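Ovlow 3 file sync client, quick review after a month

Been running this since May on the two office machines and my own laptop. Short version: good sync client, annoying installer, would pay for it again. Longer version follows, typed over lunch so forgive the spelling.

What it does. Mounts a remote folder as if it were a local drive, keeps a cache, lets you work when the network drops. Talks WebDAV and SFTP out of the box. SMB is there too but marked experimental and I'd leave it alone for now, had two lockups in the first week and none since I switched over to SFTP.

Setup

Installer wants admin rights. Fine. Then wants them again for the driver, then a reboot, then again after the reboot. On the older desktop it also sat at 100 percent for a good ten minutes with no sign of life. Don't kill it. I did, and had to clean out the leftover service by hand before it would try again.

Once it's on, adding a server is quick. Host, user, key file, pick a drive letter, done. It found my existing keys without asking, no complaints there.

Speed

Pushed a folder of nearly 1,000 small files up to our box at home, mostly scanned invoices. Pleva, which we used before, took long enough that I'd go do somthing else. Ovlow was finished before the kettle. Big files are closer, a 400 MB archive went up at about the same pace in both, so that's just our upload being our upload.

Cache is set to 10 GB by default. You can change it but the setting is buried under Advanced, then Storage, then a tiny grey link. Why.
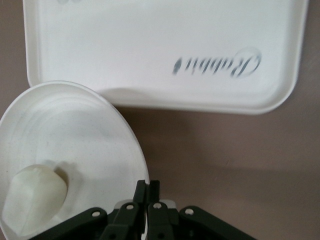

White plate and the Rabbit tray.

Conflicts

The bit I cared about. Roswitha Zaugg and I both edit the same price list and we used to lose changes constantly. Ovlow keeps both copies and puts the machine name in the second one. No merge, no fancy colours, just two files and you sort it out. Suits us. Flusley tries to merge for you and it once ate half a spreadsheet, so I'm happier with the dumb way.

One catch: it's fussy about names with accents. Anything in our Hegedűs customer folder came through twice at first, one proper and one with a mangled u. There's a checkbox called Normalise names. Tick it before the first sync, not after like me.

Stuff I don't like

Tray icon stays green when the server is unreachable. You only find out when a file won't open.
Log window can't be resized.
Help pages still show the version 2 menus.
No way to pause one folder, it's all or nothing.
Licence is per machine and moving one means emailing support. They answered the same afternoon, to be fair.

Linux build exists, command line only. Tried it on the laptop under a dual boot, mounts fine, but it forgot the saved password every time I logged out. Went back to plain sshfs there and haven't bothered since.

Four out of five. Would be higher if the icon told the truth. If you only need one folder on one computer the free version covers it, the paid one gets you the offline cache and more then two servers. Will update this when 3.1 is out, theyre promising per-folder pause.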